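Project Notebook - Automation Option, Bin Transfer Assignment
February
Entry by the workshop instructor, group Voro

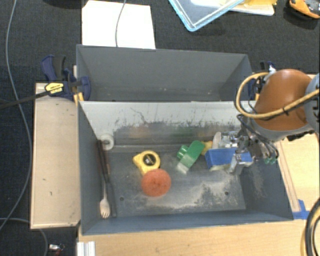 Gripper over the front bin, mixed objects, clamps fitted on both sides.

Start 8:40. Purpose of the session: to establish a baseline for the bin transfer assignment before the students are permitted to change the grasp planner. The task is unchanged from the written brief. The arm is to take one object at a time from the front bin and release it in the rear bin, with no contact between the fingers and the bin walls.

The object set was agreed with group Baert so that the results of both groups can be compared. It includes the tape measure, the sponge-like ball, the blue block, the green toy piece, the wooden fork and the roll of white tape. Objects are to be placed by hand and then left alone. Students are reminded that turning an object to a more favorable angle after the camera has taken its reading invalidates the attempt.

Settings for the first series: approach speed 200 mm/s, descent limited to 42 mm/s below the bin rim, closing delay 800 ms. These are the values from the Vinix configuration file and should not be edited on the shared machine. Copy the file, rename it and record the new name here.

First series, 19 attempts. The blue block was the most dependable object when it lay clear of the wall. The ball was also taken without difficulty, although it rolled on release in two attempts and came to rest against the near side of the rear bin. Rolling on release is not counted as a failure under the current rules. Group Baert has asked for this to be reviewed.

The wooden fork remains the principal problem. It lies nearly flat, and the planner proposes a grasp across the broad end, where the fingers reach the floor before they have closed. The students suggested lowering the finger height offset. This was declined for the present - the bin floor is already well scuffed and the fingertips are the only set available until the Hinance order is delivered. A grasp across the narrow handle is to be tried first.

The tape measure gave mixed results. Two attempts ended in a slip during the lift, both with the fingers closed on the rounded side. The log shows a valid grasp signal in each case, so the signal alone cannot be used to decide that an object has been picked up. The students are to add a second check at the top of the lift and to describe it in their report.

Mechanical notes. The bins moved slightly against each other last session, and the taught positions for the rear bin had to be corrected. Clamps are now to be checked before every series and entered on the sheet. Cable slack at the wrist was inspected with the arm at its farthest left position over the rear bin and found acceptable.

10:55, series stopped at the end of the booked period. Logs copied to the Voro folder. The slip attempts are marked in the comment column.

For next session:
- narrow handle grasp for the fork, ten attempts, same speed
- second pick check, tested on the tape measure only
- written answer to group Baert on the rolling rule
- no changes to the closing delay until both groups have completed the baseline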